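Budget season, friends! We have up to 2,000 for the kitchen project, and I'm determined to spend simulator hours before we spend a cent on an arm.
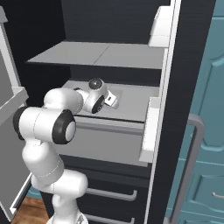 Florante Pangilinan: Does that include the gripper? Ferkell quoted us separately.

It doesn't, Florante, and thank you – I've moved the gripper to its own line.

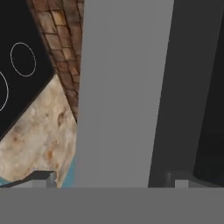
Griner wants five weeks for delivery, Manalastas seven, so I'd order by January. Fingers are what I keep going back and forth on. These wide ones hide so much of the kitchen from that view that I've penciled in a second camera.

Reach is the other big question, and the stove is my test for it.
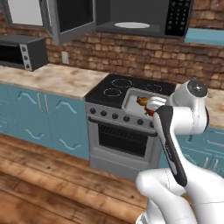
Over the baking tray, simulated kitchen

If the shorter arm can manage this, we save enough for spare fingers (I'd love two sets!).

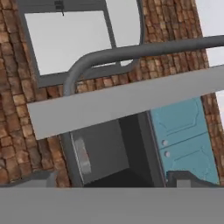 And a service plan, which I'll price tonight and post here.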